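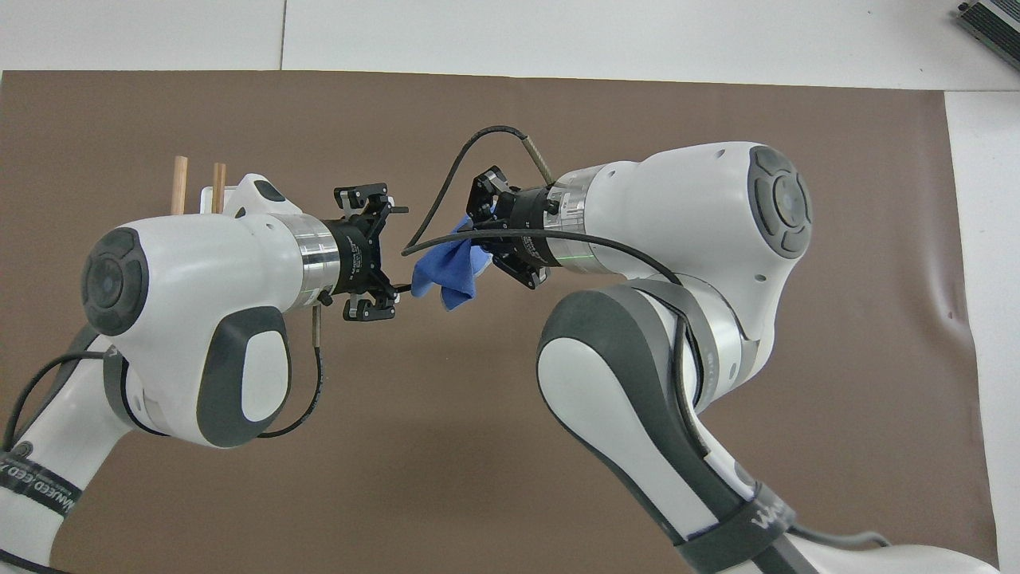
Terence Treloar wrote back to say that we've been too quick to blame the gloves, and that if the blisters only show up on the thumb side after a long push, he'd look at the camber and the rim size before anybody touches another mold. He also said he'd bet a sandwich on it, so it's going in the book.

September, a little after four in the afternoon. Racing glove notes, carrying on from the last page.

Well, he may have a point, and I've been chewing on it since lunch. The Lembridge athletes are all on the same rims this season, but they don't all sit the same way in the chair, and the two with the worst thumbs are also the two who sit lowest. I'd written that off as a coincidence. I'd like to see them both on the roller with the seat raised a bit, same gloves, same tape, and find out what their hands look like afterward. If Terence is right I'll buy the sandwich and be glad to do it, seeing how many evenings I've put into these thumbs.

In the meantime, glove pair 13, so that whoever opens this book next knows where we are. The shell is the Wojcik thermoplastic again, the same sheet we used in the spring. It was easier to work this time, mostly I think from leaving it in the water longer and not fussing with it on the way to the hand. I formed it over a closed fist with the thumb tucked against the first finger, the way she holds it at contact. Last time I let her relax her hand while the plastic set, and the whole striking face ended up turned outward, and she was hitting the rim with an edge. My fault entirely. She was very nice about it.

For the striking face I went with the Limell rubber. It's softer than what we had on the old pair and it grabs beautifully when it's dry. I'm less sure about rain. We've had nothing but sunshine at the track, which I'm not going to complain about, but we do need a wet session before anybody races in these. A garden hose and an old towel would do for a first try. Please don't use the good towels, they belong to the swimmers and I've already had one talk about that.

The right glove came out at 224 grams and the left a hair heavier, where I patched the heel of the hand with an extra layer. I thought she'd notice. She didn't mention it until I asked, and then she said the left felt "more like a real glove," so maybe I've been shaving weight off in the wrong places all along. Worth asking the others what they think before I go trimming anything else. 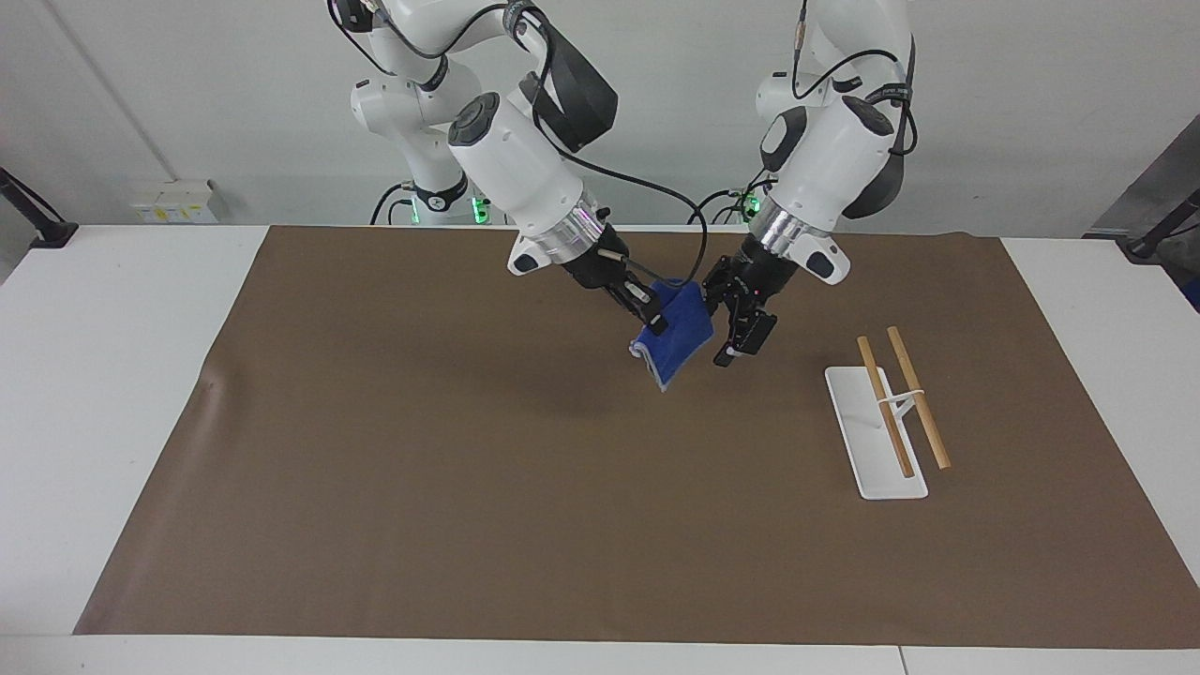

Roller session went over 47 minutes with the new pair, including the stops to fiddle with the straps. No hot spots on the knuckles at all, which made my whole day! The thumb was pink at the end but the skin was whole. The strap on the right wants to creep toward the wrist, and by the last set she was pulling it back with her teeth between efforts. I'm going to move the anchor forward and try the wider webbing from the Pudomier chair, the stuff left over from the knee strap. There's a good length of it in the bottom drawer under the spokes, unless somebody has tidied.

One thing I want to remember about starts. She said the new face felt wonderful once she was up to speed, and sticky in the first few strokes, when she's pressing hard and slow and the hand stays on the rim longer. That makes sense to me. A rubber that grabs is a rubber that doesn't want to let go either. I could put a strip of the old, harder compound along the bottom of the face, where the hand comes off, and keep the Limell up top where she strikes. It'd be a fiddly bit of gluing, and the seam would have to be sanded dead flat or she'll feel it every single stroke. I'd rather do it on a scrap shell first. Pair 9 would be fine for that, she has no further use for it and the left one is cracked anyhow.

To do, in whatever order people get to it:

Raise the seats for the two low sitters and run the roller again, old gloves, no other changes. Write the seat height down before and after, please, in pen.

Move the right strap anchor on pair 13.

Hose test.

Scrap shell with the split face.

Answer Terence. I'll do that one tonight, and I'll ask him what rims he had in mind. He never did say.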